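Okay, I finished season 2 of Tremurex at one in the morning and I have to talk about it. Thread! Spoilers up to episode 6, nothing after that, so you're safe if you haven't reached the finale.

1/ First, the ferry episode. The whole hour takes place on the night boat to Sasberg and almost everyone on board is lying about why they're there. I paused it twice just to walk around my kitchen.

2/ The captain's daughter knew about the letters!! Go back to episode 3 and watch her at breakfast – she never once looks at the mailbag. I missed it completely the first time.

3/ A lot of you asked if the lighthouse keeper is really gone. As of episode 6 we've seen his coat, his boots and an empty boat. We haven't seen him. I'm keeping my hopes up.

4/ The music this season is so good. That slow piano piece from the pilot comes back in the ferry episode, only now it's on an accordion, and I got goosebumps.
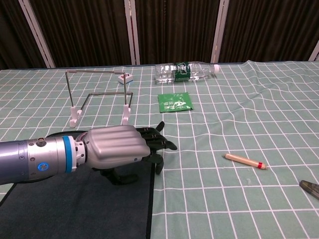 5/ WHERE TO WATCH
Season 2 went up on Jia on December 2, 2020, all the episodes in one go. Season 1 is there too, with subtitles that are much better than the old ones (the old ones called the harbor master "the port boss" for a full season).

6/ Do you need season 1 first? I'd say yes. You could follow the plot without it, but the scene at the Cidbridge train station won't hit you the same way if you don't know what happened on that platform.

7/ Small thing I loved: the room number on the key is 795, same as the locker in the pilot. Somebody in that writers' room is having fun and I'm so happy for them.

8/ My one complaint is the cousin. He gets a big entrance in episode 2, says something mysterious about the mill, and then we don't see him again until episode 5. More cousin please!

9/ Also hello to the more than 200 new people who followed me after the season 1 thread, wow. Mute the word Tremurex if you're behind, I won't be offended.

10/ Finale thread goes up tomorrow night, once I've watched it a second time. Tell me your lighthouse theories in the replies – I'm reading all of them.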